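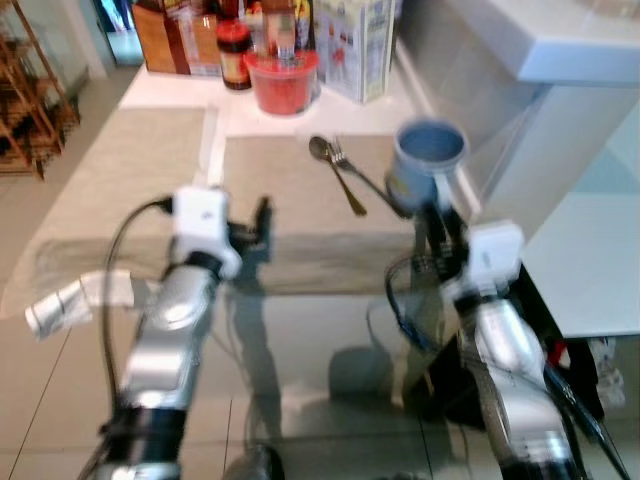
Zikthorpe Community Football Programme
Progress report to the Ekanayake Fund, period ending July

1. Participation
The programme registered 1,144 players during the period, across flag and contact football. Growth was strongest in the under-14 flag section. Adult contact numbers were flat, and the Prurkville side played two fixtures short of a full squad.

2. Coaching
Ten coaches completed the Level 1 course. Chathurika Saha was appointed head of officiating in the spring and has since redrafted the match-day rules for junior games.

3. Equipment
The grant met the cost of 88 helmets, supplied by Terier. Shoulder pads in the two smallest sizes remain on order — delivery is now expected before pre-season.

4. Facilities
Drainage work on the lower pitch at Prurkville overran by three weeks. Home fixtures were moved to the school ground, where up to 500 spectators may be admitted.

5. Next period
The second instalment will be applied to winter hall hire and travel for away fixtures. A revised budget is attached at Annex B. The Fund's agreement is sought to carry forward the unspent officiating allowance.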